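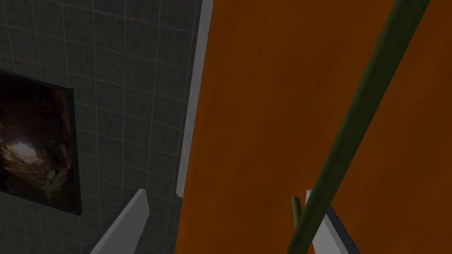
Sneha Rastogi wrote in to ask whether Cordero is coming back, and why every site but ours says it is.

Has a second season been ordered?
No. One cast member posted a wink emoji, and 300 headlines followed. The network has announced nothing.

Didn't Carmela Robles say she'd signed?
She said she'd "love to." So would most actors.

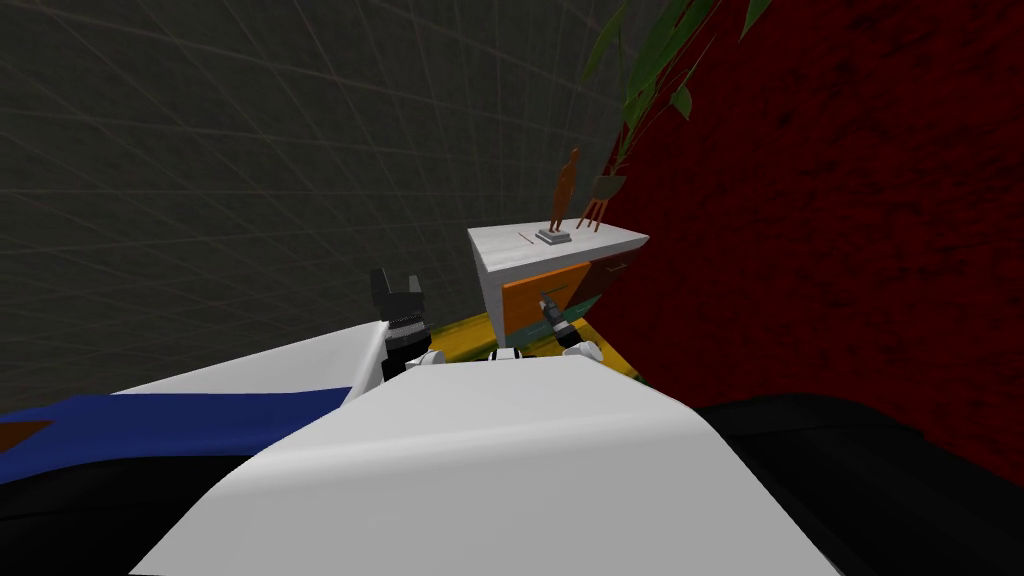

Season one ended with all 4 sisters leaving Tristville, and the writers called that the ending. Could a sequel work? Maybe, if it had a new idea. Give me two grippers and a broad blue stripe over another hour of wink-emoji analysis.

When would it air?
Ignore anyone promising November. There's no script.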